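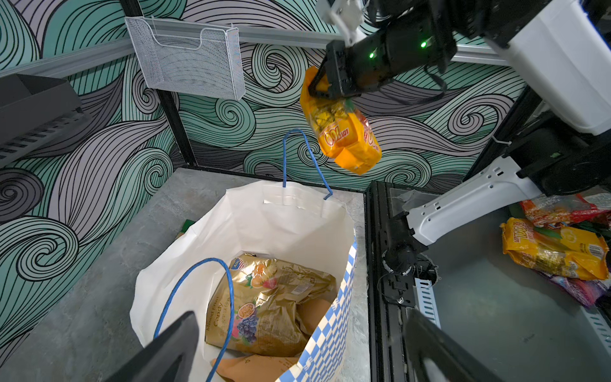
Codby wrist camera kit: a review after a month of bagging snacks

By Noreen Butt
Posted in July

We use cookies to remember your settings. Accept all | Manage

The Codby kit is a small camera, a clamp that fixes it at the wrist, a cable and a licence for the recording software. We bought 2 of them for our packing cell, where a pair of arms is teleoperated to move snack packets from a tray into a paper shopping bag. Each run is saved and goes into the training set for a policy that should, in time, do the packing by itself. We had recorded 605 usable runs by the time I wrote this.

Fitting

Ryan Garside fitted the first one in an afternoon and the second in less than an hour. The clamp is solid and hasn't shifted. The cable supplied is too short if your wrist joint turns a long way, so we bought longer ones. Leave slack in it and check it at full rotation before you record anything. The printed instructions cover one gripper only, and it wasn't ours.

Picture

Good, on the whole. The view takes in both fingertips, the item and most of the bag, so the moment of release is nearly always visible. Lettering on a packet is easy to read at the distance we work at. Shiny film is harder. Under our ceiling lights, foil bags flare white at certain angles and we had to turn the exposure down by hand. The automatic setting hunts whenever the white bag comes into view, and I would switch it off on the first day.

A large packet hanging from the jaws hides part of what is behind it. We kept our fixed overhead camera for that reason and I don't think the wrist view is enough alone.

Software

Recording starts and stops with a foot pedal or a key. Labels are added afterwards from a list you write yourself. Ours has "clean", "dropped", "regrasped" and "bag moved". Fiifi Quaye did most of the labelling and found the player quick, but there is no undo, and a wrong key means going back through the menu. Export to our format worked first time. The software slows down badly once a project gets up to 2,000 runs, according to Gorazd Ivanov, who ran the same kit on a larger job at Whiteley. We split ours by week.

Time stamps drifted between the two cameras in long sessions. Restarting both at lunch kept it within what we could use. Support answered my email in four days and said a fix was planned.

Would I buy it again

Yes, with the longer cable added to the order. The clamp and the picture are worth the money. The software is adequate for a small set like ours. If you need many thousands of runs, ask for a trial licence first and load it with old data.

Rating: 4 out of 5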